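Pilby: reading notes and seminar records for a course on the welfare state

README, last touched Jul 9, 2023

Hi! I'm Veronika Widmer, and Pilby is where I keep the notes from the comparative politics seminar I run at Drirkirside. It started as a folder of my own scribbles on pensions and health coverage, and then students kept asking for it, so I cleaned it up (mostly) and put it in one place.

There are 303 records. Each one covers a single reading: the author, the year, the country or countries it deals with, the main claim in a sentence or two, and a free text field where we argue about it. Of those, 285 have been checked by a second reader, usually Grigoris Mavromatis or Selina Wyss, and the rest carry "unchecked" in the status column. Please don't quote the unchecked ones in a paper!

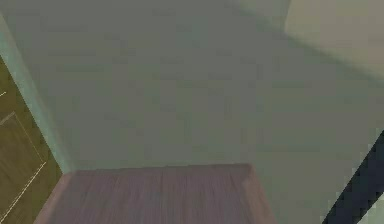
Vol. 2, No. 4

The country field follows the borders at the time the reading was written, so you'll find West Germany and Czechoslovakia in there. I went back and forth on this for ages — Suqin Zhong talked me into it, and I'm glad she did. If you want modern names, use the column called country_now.

Known problems: page numbers are missing for most of the book chapters, and the tags for "federalism" and "decentralization" overlap badly. Regula Moser has a list of 59 records that need retagging, which we hope to get through in November.

You can use all of this for teaching or your own research. Just mention Pilby somewhere, and if you spot a mistake, write to me with the record ID and I'll fix it in the next version.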